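Sketcombe open day, Thursday afternoon

I got to Sketcombe just after lunch and went straight for the arm cell, of course! They call it Edard, and it spends its days handling vegetables. Setup starts with the gripper: wipe both fingers, check the camera on the wrist is tight, then tug gently on each cable. They've logged 945 runs so far and swapped the fingers 2 times (I'd have guessed way more).

Then they let it go for the yellow one on the cutting board.
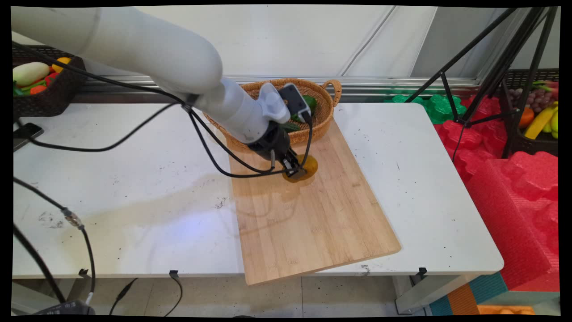 Getting there

Take the 182 bus and get off right at the gate. Parking fills up early.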